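Zaralbridge Home Forum > Kitchens > Cabinets and Panels

Two gray panels, same order, not the same gray. Am I losing it?

plainjoint
October 10, 2020

Flat fronts, matte, no handles, no hardware, nothing to look at except the panels themselves. That was the whole idea, and I now see the flaw in it. 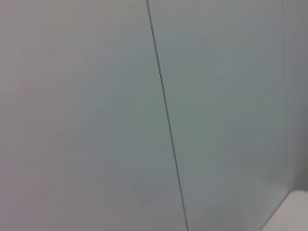
I ordered both from Fundarden in the same color (they call it Marulanda, I call it gray) and every time I walk past I think the right one has gone slightly green. The left one is more of a cool bluish gray, except up top, where it drifts toward pink. My spouse says they are identical and has asked me to stop standing in the kitchen at night.

Seam is nice and thin at least. Do I complain, or do I buy a different light bulb?

oatmealtrim
Bulb first. Matte gray is the most gullible color there is, it believes whatever the room tells it. I had a pantry door that was lavender until noon and then cement.

grout_expectations
Disagree. If you can see it from across the room, it's a batch difference. Look on the back for a sticker with a batch number. Mine were 264 and 320 and the installer looked me in the eye and told me gray "settles in." It did not settle in. I settled.

plainjoint
Backs are against the cabinet boxes, so reading the sticker means taking the fronts off. I spent a whole weekend getting that seam straight and I'm not emotionally ready.

hinge_benefits
I see it too, the right one is greener, mostly through the middle. But it also gets darker going down and there's a big soft shadow low on the right. Paint doesn't do that, light does. I'd bet on a reflection. What's across from it? Plants? A green wall? A green relative?

plainjoint
Olive green fridge. Inherited with the house.

hinge_benefits
Well.

oatmealtrim
I would like it noted that I said light first.

grout_expectations
You said bulb.

oatmealtrim
A bulb makes light, grout.

grout_expectations
And the pink at the top of the left one? Does the fridge do pink as well? I still say pull a panel. You have 60 days to return with Fundarden, or I did in February anyway. Spend all of them squinting at your fridge and you own two grays forever.

drawerbottom
Swap test. Take both off, switch sides if they're the same size, live with it for a day. If the green stays on the right, it's the room. If the green moves over to the left, it's the panel. You get to read the stickers while you're at it and grout can have a lie down.

plainjoint
They're not the same size, naturally. I do have a leftover offcut from the left one though.

drawerbottom
Even better. Tape the offcut to the right panel, same height as the greenest bit, flat against it. No unscrewing required. Look at it morning and evening and don't decide anything under the range hood light.

beigeadjacent
Unpopular opinion, but I looked at that picture for a good while and what I saw was two gray panels. If a guest in my house commented on the undertone of a cabinet front I'd take their drink away.

grout_expectations
Some of us paid for one color.

beigeadjacent
And some of us have 1000 posts about it.

sillandsash
Can I ask about the seam? There's a lighter line along the right side of it. Is that an eased edge? I have the Punis slab fronts and the edges are so sharp I've been sanding them with a nail file like a lunatic.

plainjoint
Yes, slight bevel, they come that way. It catches the light a bit, which I was going to complain about next but you've made me grateful.

oatmealtrim
Don't sand the Punis ones dry, by the way. The finish goes shiny at the corner and you can't get it back. Ask me about my pantry door.

sillandsash
What happened to the pantry door

oatmealtrim
Shiny corner.

plainjoint
Offcut is taped up. So far, under the ceiling light, the offcut looks greenish too, so point to the fridge people. But it also looks a hair lighter than the panel it's stuck to, so grout is not dead yet. Will check again in daylight. I've been told I may not use the flashlight.

grout_expectations
A hair lighter is a different batch. Pull the panel.

hinge_benefits
A hair lighter is a piece of offcut sticking out into the room catching more light. Move the fridge.

beigeadjacent
Paint the fridge gray. Then start a thread.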